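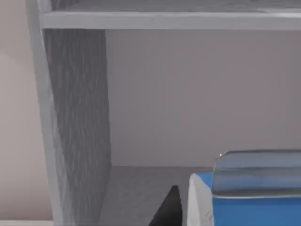
Before a robot can pick anything up, it has to answer a question you answer hundreds of times a day without noticing: where is my hand, and where is the thing I want? When you reach for the biscuit tin your eyes and your arm sort it out between them, and you carry on thinking about biscuits. A robot has to do it with numbers. The picture comes from a pretend kitchen inside a computer, the sort of place where robot programs go to practise, and even a small job in there takes a surprising amount of working out. A blue box is sitting on a shelf, and the black tip of the robot's gripper is right beside its white side. To you that's a box and a finger. To the program it begins as nothing more than a great big grid of coloured dots, and somebody has to teach it that the blue dots belong together and the grey ones behind them are only the shelf.

My name is Oana Dumitrescu, and I help to write the programs that do this. I've been asked by quite a few children (and one very persistent grandfather) how a robot knows what to do, so I have tried to put it all down in one place. Get yourself a drink, as I do tend to go on a bit.

Seeing is the first job

A camera doesn't see things the way you do. It only measures how bright each little dot is and what colour it is, and then hands over the whole list. The part of the software that makes sense of the list is called perception, a grand word for noticing things.

Perception has some lovely puzzles to solve. Clear plastic is a rotten one. You can look straight through it, so the computer sees whatever is behind it and may decide there's nothing there at all. Shiny things are tricky too, because they have bright spots on them that slide about when you move your head. Try it with a spoon! Hold it near a lamp, shut one eye, and tip your head from side to side. The spoon hasn't changed a bit, but the bright spot has gone for a walk, and a program that was relying on that bright spot would be thoroughly muddled.

Then there are things you can only see part of. If a cat is sitting behind a chair and only its tail is showing, you don't think "there is a tail on its own in my house". You fill in the cat. Programs have to learn to fill in the cat, and they do it by looking at heaps and heaps of pictures. One set that my friend Teodor Toma put together had 2,723 pictures in it, all of ordinary household things from silly angles, and he still says he should have put in more teapots.

Planning is the second job

Once the program has a fair idea of where everything is, it has to choose a path for the arm. This part is called the planner, and I am fond of it, as it's the part I work on.

Think about getting a jar out from the back of a cupboard. You don't push your arm straight at it. You go over the sugar, round the tall bottle, and turn your wrist at the last moment so that your elbow doesn't bang the door. The planner does the same, except that it tries out lots of paths in its imagination first. Each time it asks: would any part of the arm bump into anything? It has to ask about the elbow and the wrist as well as the fingers. If the answer is yes, it throws that path away and tries another one. Our planner is called Kovia, and on a fiddly shelf it once tried 235 paths before it found one it liked. It's quick, though. You would hardly have had time to open the cupboard.

You can play at being a planner at home. Put a cup on a table with some books standing up around it, and ask a friend to shut their eyes and keep one arm out in front. Now guide their hand to the cup using only words: left, right, up, down, forwards, stop. You'll find out very soon that "left a bit" is a hopeless instruction. How big is a bit? My niece Catinca and I once spent most of an afternoon at this, and by the end she was saying things like "left by the width of one jam sandwich", and that is really quite close to how we write it for the robot, only without the jam.

Control is the third job

A plan is just a plan until something moves. The part that does the moving is called the controller. It tells each joint how far to turn and how fast, and then it checks whether the joint got there. If it went a tiny bit too far, the controller nudges it back. Then it checks again, and nudges again, over and over, many times in every second.

You have something just like this in you. Stand on one leg and pay attention to your foot. Can you feel it wobbling, with all those little muscles pulling this way and that? You aren't telling them to. Your own controller is busy keeping you upright while you read (do put your foot down now if you need to).

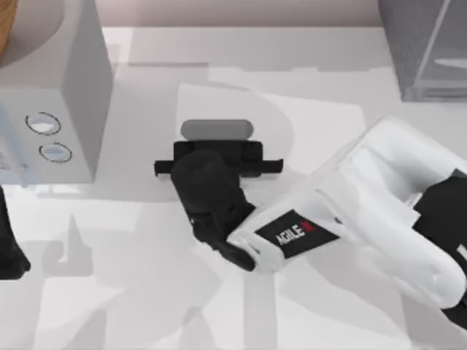
Why do robots practise in a pretend world first?

It is safer, and it saves a great deal of time. A pretend arm can knock over the same pretend cup all night long and there's no sweeping up in the morning. The computer can put the cup back instantly, move it a little to one side, change the light, and let the program have another go. It can also run lots of pretend kitchens at once. On a good night we have 31 of them going together, all slightly different.

The real world does still have a few surprises in it. Real tables are sometimes sticky, real cupboard doors squeak and catch, and real sponges squash in ways that are very hard to copy. So we make the pretend world untidy on purpose. We change the colours and the shadows, we make things a bit heavier or a bit lighter, and we even make the cameras slightly wrong. A program that has coped with all of that is less likely to be upset by a sunny window.

What happens when it goes wrong?

Well, it goes wrong a lot, and we go and find out why. Everything the program saw and everything it decided is written down in a long list called a log. We read back through it as you might retrace your steps looking for a lost glove. Did it see the thing in the wrong place? Then we look at perception. Did it see it perfectly well but choose a daft way to get there? That's the planner, and I have to put the kettle on and look at my own work. If the plan was good but the arm was wobbly, the controller needs some help.

Sometimes it is two of them together. Costel Moldovan, who looks after our controller, had a program that kept stopping just short of things. Perception thought everything was slightly nearer than it was, and the controller was slightly too cautious, and between the two of them the gripper would close very neatly on thin air. It took us until March to untangle it.

Some words you might like to keep

Perception: working out what is there and where it is.
Planner: the part that chooses a path.
Controller: the part that moves the joints and keeps checking on them.
Simulation: a pretend world inside a computer.
Gripper: the bit on the end of the arm that takes hold of things.
Log: the list of everything that happened, for looking through afterwards.

If you try the cup game, do try it again with your friend using the other hand. The instructions that worked so well the first time may send their elbow straight into the books, and then you'll need a new plan.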